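Norkberg Library News
January 9, 2018

Winter Reading Starts Again, With a Few Changes

The winter reading program opens this week at both the Norkberg and Paquette branches and runs until the first Saturday in April. Sign-up sheets are at the front desks. You can also sign up by phone if the roads are bad, and you can sign up a child or a parent who lives with you without bringing them in.

Last winter 394 people took part and between them finished 1069 books. That was more than the year before, mostly in the adult group. The teen group was small again. We asked the teens who did finish what would bring in their friends, and the answer we got most often was that the reading log was a pain. It had a line for the author, a line for the publisher and a box for a short review. The new log has a line for the title and nothing else.

Adults are asked to read six books and children under 12 are asked to read 10. Picture books count for children. Audiobooks count for everybody, and so do large-print books, graphic novels and books you have read before. Magazines still don't count — we get the question every year. If you read in a language other than English, write the title down the way it appears on the cover.

Finished logs can be dropped in the book return at any hour. Please put your name on both sides. Each finished log gets you a canvas bag and one ticket for the drawing, which will be held at the Norkberg branch on the last day. You don't have to be there to win.

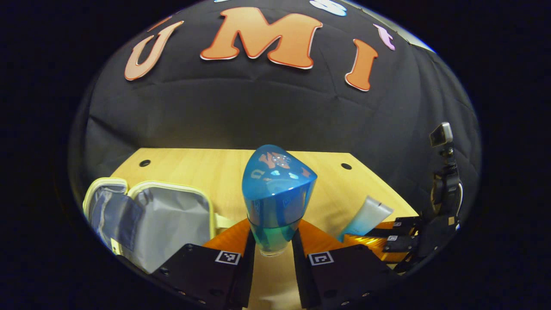 CHILDREN'S ROOM

Story time moves to 10:15 on Wednesdays for the winter. The old start time of 9:30 was hard on families coming in on the Mernitz bus, which gets to our stop at 9:40. The toddler group stays at 11:00 and still needs no sign-up.

Ruba Matar will lead both groups through April. She ran the summer story hours at Paquette and many of you know her from there. For January she has picked books about letters and names, and children who come can make a name card to take home. In February the books will be about weather, and in March about things that grow. A list of the titles is kept in a folder by the children's desk, so if you miss a week you can check the book out once the group is done with it.

We have also sorted through the easy readers. Over the fall 60 worn copies came off the shelf, and most have been replaced. The new ones are labeled by level on the spine with a colored dot: green for first readers, yellow for the next step, red for short chapter books. The older books will get their dots as they come back in. Until then the shelf will look mixed, and the catalog is the better guide.

The puzzles are back as well. They go out for two weeks like a book and can't be renewed. Please count the pieces before you return one. If a piece is missing, tell the desk and we will put a note in the box. There is no charge for a missing piece.

HOLDS AND LATE BOOKS

Holds are now kept for seven days instead of five. The shelf is in the same place, to the left of the desk, and is in order by last name. If you can't get in by the seventh day, call and we will keep the book until the weekend unless someone else is waiting.

At the end of December there were 166 overdue books out between the two branches. If you have one, bring it back by the end of this month and the fine will be dropped. It doesn't matter how late it is. Books borrowed from the Wokska library are not part of this, and any fines on those are set by Wokska.

SNOW CLOSINGS

When the Norkberg schools close for snow, the Paquette branch closes too. The Norkberg branch tries to open by noon — call before you drive over. Nothing comes due on a day we are closed.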